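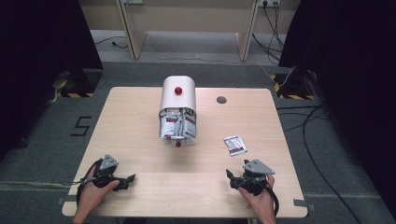
From: Reda El Sherbiny
To: umus-builders list
Subject: Re: sachets, again

Mohcine Bouzid wrote:
> Two questions before I print another set of fingers. Is the
> dispenser staying packed the way it is, or are we going to be
> reasonable and thin it out? And did the cable clips I left in the
> Bennani drawer help? The left gripper used to tug at me every time
> I reached across.
>
> Also, I'd like table 5 back by April.

Mohcine,

It stays packed. I know. But everybody who fills one of these things at home crams it until the front bulges, and I would like the arm to meet the world as it is. If you want an easy life there is always the block stacking.

On the fingers: please do print them, but take 2 mm off the tips. With the jaws open and facing each other I can get either side of a sachet that is lying flat on the wood, and then I close them and push it politely toward Drarent's side of the workshop. The packets that poke out of the dispenser are better, as there is an edge to pinch. The ones behind them are crumpled into each other and come out as a family.

The clips are still in the drawer. I looked at them, admired them, and went on letting the cables hang. The left one loops out the back and goes around the edge of the table, the right one drops off the front, and so far I have only sworn at the left. If you come by on Thursday you can fit them yourself and be thanked in person.

Things I would leave alone:

The tape by the front table legs. I spent an evening getting the table back to where it was after somebody vacuumed, and 617 logged runs depend on it.

The gray plates on top of the grippers. Yes, they are heavy. The three lighter ones you cut from the Grident offcuts flexed, and the tracking went off for a walk.

The red knobs. They are not controls for your amusement.

I still owe you the script that throws out the bad runs. It works on my laptop, in the sense that it throws out nearly everything. I'll send it once it has developed some mercy.

As for having table 5 back by April, you didn't say which year, so I'm going to agree to it.

Reda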